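Handout 4: Setting up and looking after the hand-held gripper 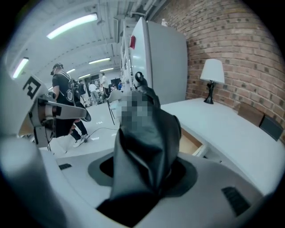

Fig. 1. Wide view from the gripper's own camera, with the marker panel at the left and the pale curved plate along the bottom.

This handout goes with the practical on the Filip hand-held gripper. Read it before you come to the bench. The practical takes two hours and there is no time in it to read the sheet from the start.

1. What you are working with

The Filip is carried and worked by hand. It has a body, fingers, a camera with a very wide lens and a set of printed square markers. The recordings go to the Tesport software, which works out where the gripper was and how far it was open at each moment. The arm in the cell is then trained on those recordings. A fault in the hand-held unit therefore goes straight into the training set, and it is usually found late.

Figure 1 gives you an idea of how much the lens takes in. Ceiling lights, floor, desk, brick wall and people are all in it, and straight lines come out bent. The courses of the brick wall show this well. The black corners are normal for a lens of this type. Do not try to remove them by changing the crop in Tesport, as the calibration file expects the full circle.

2. Before switching on

Put the gripper on the bench with the fingers pointing away from you.

Check each finger for play at the joint. Hold the housing still and move the finger tip sideways. If it clicks, tighten the joint screw and try again.

Look at the finger tips. A tip with a worn or lifted edge is replaced. Spare tips are in the Stiletti drawer, sorted by side. Left and right are different parts.

Check that cables have some slack at both ends and do not cross the fingers' travel. Look at the floor as well. A loose cable across the walking route is moved before anyone picks up a gripper.

Wipe the lens with the dry cloth only. Solvent damages the coating.

3. The markers

The square markers have a thick black outline with a smaller shape inside. The software needs the whole outline, so a scratched or dirty border matters more than a mark on the white margin. Wipe them with a damp cloth and let them dry.

A marker panel must be flat. It may sit at an angle to the camera, like the one in Figure 1, but it must not be curled. If a corner has lifted, take the marker off, clean the panel and fit a new print. Do not glue the old one back down. Use the print file in the Gristametti folder and measure the outside edge after printing. Some printers shrink the page by default.

Each marker has its own number. If you swap two by mistake, Tesport will still report a good detection and the finger positions will be wrong.

4. Opening check

a) Start a recording and wait for the steady light.
b) Open the fingers fully and hold for 2 seconds.
c) Close them fully and hold for 2 seconds.
d) Repeat the open and close 4 times at an even speed.
e) Stop the recording and load it in Tesport.

The width trace should return to the same value at each end. If the closed value drifts, look at the finger joints first and the marker panel second. If the trace has gaps, the marker was lost. Usual causes are glare from overhead lights, a sleeve or hand over the marker, and movement that is too fast.

5. Lighting and exposure

Glossy surfaces cause most of the trouble. A white floor or shiny cabinet throws back the ceiling lights, and automatic exposure darkens everything else to make up for it. Set the exposure by hand. Start at 200 on the Tesport scale and go up or down until the white of the marker is clean and the outline is solid black. Dark, shiny objects will still lose detail in their folds. Accept this and keep the marker readable.

Set the exposure where you are going to record. A value found at the bench is of little use in another part of the room.

6. Care and log

The joint screws are checked after every 700 recordings and the counter on the log sheet is set back to zero. Write down any part changed, the side it was on and the result of the opening check afterwards. After any finger, marker or camera has been moved, the calibration must be run again, even if the trace looks right.

The October group should note that the older log sheets have no column for marker numbers. Write them in the margin.

For Monday: bring one width trace of your own, printed, with any gaps marked and a likely cause written beside each.

Comments (3)

In section 4, does "fully closed" mean the tips just touching or squeezed? I get two different values.

Just touching. If you squeeze, the tips give a little and the closed value comes out too low.

The link to the Gristametti folder asks for a password off campus. Could the marker file be put up with the handout?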